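Speaker notes - "The Little Round Table"
Housekeeping and guest comfort session, 10th February

Opening (take it slowly, people will still be finding chairs)

Good morning, and thank you all for coming in out of the cold. I know some of you drove down from Ultau and left before breakfast, so I'll try to be worth it. I want to spend our time together on one piece of furniture, the round wooden side table. We have 127 of them across the Cosimley houses, and I've grown fonder of them than a grown woman probably should.

Talk about the wood first. Let people come up and run a hand along the edge. A round table has no corner to catch your hip on in the dark, and it tucks into a corner of the room nicely, but the curve collects dust all the way around and we tend to wipe only the part that faces us. Go around the side with a barely damp cloth, then a dry one, following the grain.

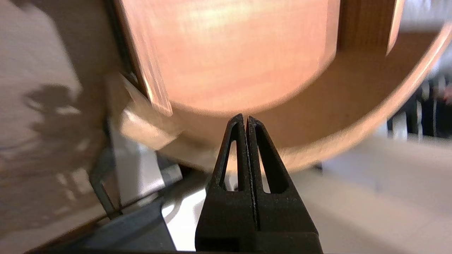 Karine Fortin asked at the August session whether we couldn't just put a glass top on every one of them and be done with water rings. It's a fair question and I promised to bring it back. We priced it with MacLeod and it came to 494 dollars for the trial floor alone, and then there's glass to polish every day. I'd like to hear what you all think, so pause for hands.

What lives on top

My own rule is that a guest should be able to set down a book and a glass of water without moving anything of ours. So the phone goes to the back, on the left, with the handset seated properly in its cradle. Please let the coiled cord hang free over the rim - I've untangled more of those than I care to remember. Small white things go toward the back or the right, and the front stays clear.

(Tell the story of the guest at the Hatari house who wrote us a two-page letter about a phone cord. Keep it short this time!)
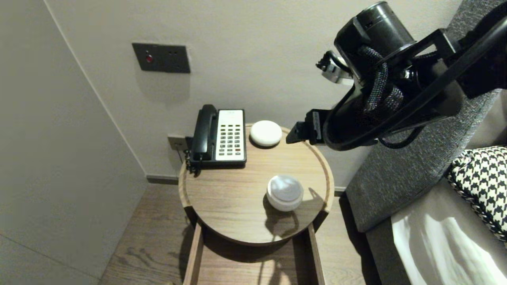
Underneath

We're all good at tops and a bit forgetful below them. Crouch down, have a proper look at the space under the tabletop, and wipe the side pieces as well as the surface you'd naturally reach for. Brayden Leclerc checked 47 rooms for me last summer, and in eight of them something had been left down there by the guest before. A single earring, mostly, or a charger.
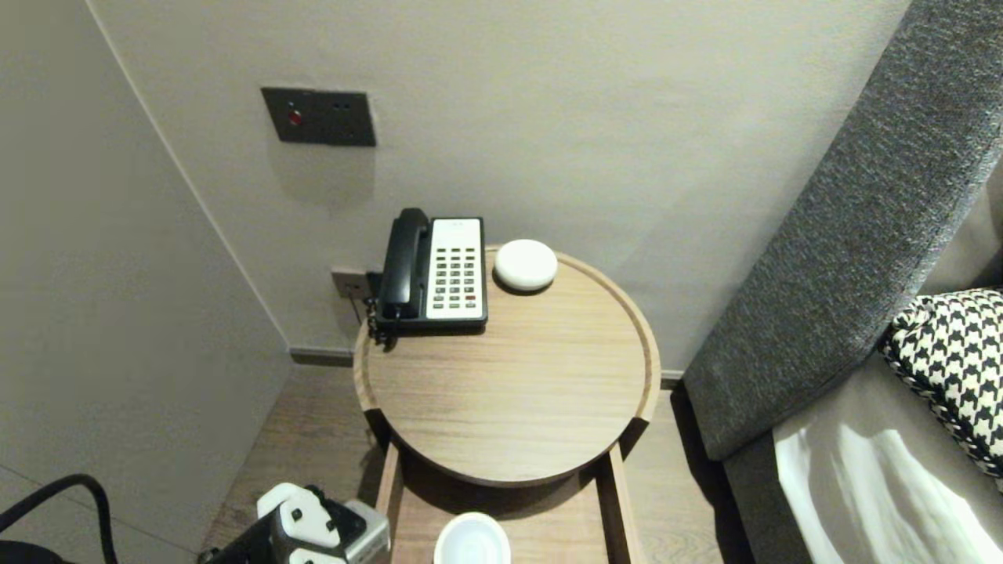

While you're down low, run the cloth along the dark baseboard behind the table too, and go gently near the phone outlet. Then stand up, plump the cushion, and step back to the door to see the corner the way a guest will, with a suitcase in one hand and sore feet.

Leave about ten minutes for questions. Spare cloths are in the box by the coffee, so please take two each.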